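Brukdale Shared Workshop
Robotics build group – minutes of meeting
September 17, 2020, 7 pm, long room

Chair: Nikola Zalewska
Present: as per sign-in sheet
Apologies: two received by email

1. Previous minutes
Accepted with one correction. Under item 4 the part on back order was the wrist bearing, not the wrist motor. The motor has been here the whole time, on the shelf above the drill press.

2. Money
Balance of the group account is $1528. The Jiron order (servos, two spare horns, a bag of M3 inserts) has been paid and is already taken off that figure. Membership for the build group stays at the present rate until December.
Nikola asked that receipts go in the tin and not get pinned to the corkboard, as two have gone missing from there. Agreed.

3. Hand-held gripper
Most of the meeting was spent on this. The gripper body is printed and together. The shell took a fair bit of sanding along the parting line and there is still a rough patch near the grip that catches on gloves. Whoever next has it apart is to finish that with 400 grit.

The small pads on the body were talked about at length. One view was that they should be moved further from the collar to keep fingers clear. The other was that moving them means reprinting the shell, which is 91 hours on our machine if nothing goes wrong. Decided to leave them where they are for this version and put the change on the list for the next.

The mesh around the centre opening is staying. It was put in to keep offcuts and lint out of the inside and the group is happy with it. Nikola would like a second layer tried on the spare collar before anyone orders more.
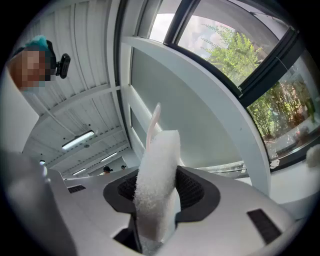
The fuzzy strip was the other point. A fuzzy looped fabric is the practice material for now, being cheap and easy to see against the dark collar. It bends at the top when it stands on its own, and there was some discussion over whether a stiffer backing would help or would just make it a different job. No decision. Two kinds of backing to be brought to the next build night and compared.

The wide-angle camera on the tool is working and recording to the laptop. The field of view takes in a good part of the room as well as the work, so members who do not want to be in recordings should have their faces pixelated before any files are shared. Nikola has the script for this and will show anyone who asks. It is slow on the old laptop.

4. Software
The Dwivedi board now talks to the gripper over the long cable – it would not do so last month. The fault was in the crimp at the board end. The log from the last long run came to 3014 lines, and the only errors in it are the timeouts everyone already knew about. The startup delay stays in until someone has time to look at why it is needed.
The wiring diagram in the binder is out of date. Colours for the second plug are wrong. To be redrawn.

5. Arm
The Drateo arm kit is still in its boxes. The base plate has been cut but not drilled. There was a motion to start assembly before the gripper is finished. It was put to a vote and lost. Assembly will begin once the gripper shell is signed off, and in any case no later than December.
Bench space for the arm: the end nearest the windows was suggested. It was pointed out that afternoon sun comes in there and would bother the camera. Blinds were priced last year and found too dear. Brown paper on the lower panes to be tried first.

6. Workshop matters affecting the group
Soldering station tip is worn out. New one to be ordered.
Please sweep under the bench after cutting hook-and-loop. The bits get into the vacuum roller.
The 3D printer is booked by the furniture group on the first weekend of the month. Long prints are to be off the bed by Friday night.

7. Other business
A request came in to show the gripper at the open day. Agreed in principle if the shell is finished and someone is willing to stand with it all day. Names to Nikola.
A member offered a used bench power supply. Accepted with thanks, to be tested and tagged before use.

Actions
Sand grip area, 400 grit – whoever next opens the shell
Second mesh layer on spare collar – Nikola
Backing samples for the strip – bring to next build night
Redraw wiring diagram, second plug – not yet assigned
Brown paper for lower panes – get from the packing shelf
Order soldering tip – with the next Jiron order

Meeting closed 8:50 pm. Next meeting same room, third Thursday of the month.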